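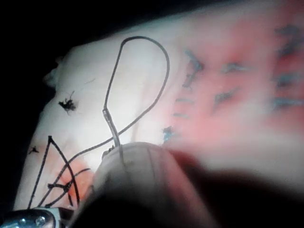

**Kirkero suturing kit, review meeting, Tuesday, 2 p.m., back room at Garnbridge**

Present: Rawan Majali (chair), Algirdas Urbonaitė, two people from the skills lab, and me taking notes. I type slower than Rawan talks, so shout if I've put words in your mouth!

**1. Last time's minutes**

Fine, apart from me spelling Brerkik three different ways. Fixed now.

**2. Where we are with the trial**

Algirdas gave us the rundown. The Kirkero kit is on loan until the end of April and we've logged 281 stitch attempts on it so far, all on the practice pads that come in the box. He's happy with the arm itself and says setup is down to 18 minutes (the first day it ate most of the morning, and I was there, so I can vouch for that). He likes having the wrist camera in close, where you can follow the loop of thread as it goes up and over. What he doesn't like is how soft everything gets when the gripper finger comes right up near the lens. Rawan asked if that's a settings thing or a lens thing. We don't know. Algirdas will ask Kirkero.

**3. Thread and pads**

This one ran long. Black thread shows up really well on the pale part of the pad and we all agreed to stick with it for the beginners' sessions. The blue is easy enough to pick out too, even on the pinker part, but one of the skills lab folks finds it tiring after an hour at the screen. I said I'd go through the saved footage and pull some of each so we can compare them properly.

Then there's the fluff. Cut ends and little tufts of black thread end up lying on the pad, and Algirdas thinks they could confuse the software when it goes looking for the live strand. Rawan wants the pad cleared between runs. I'd leave a few runs messy on purpose, since real trainees make a mess (I certainly do). We settled on doing both and labeling which is which.

Replacement pads: Kirkero sells them in packs of 5, and Salameh says it can supply plain ones that fit the same tray. Nobody in the room has tried those yet, so we'll get one pack before we say yes to anything.

**4. Money**

Brerkik's service plan covers up to 1,000 runs before the gripper fingers need swapping. Rawan thinks that's tight if we open the kit to evening groups, and she wants the price of a spare set in writing. No decision on buying today.

**5. Anything else**

The cable across the walkway is still a menace. I've got tape and I'll do it after this.

**To do**

- Algirdas: write to Kirkero about the close-up blur
- Rawan: spare finger price from Brerkik, one pack of pads from Salameh
- Me: footage of both thread colors, plus the cable
- Skills lab: clean and messy runs, labeled

Next meeting same room, same time, once the pads have shown up. Rawan is bringing the good coffee.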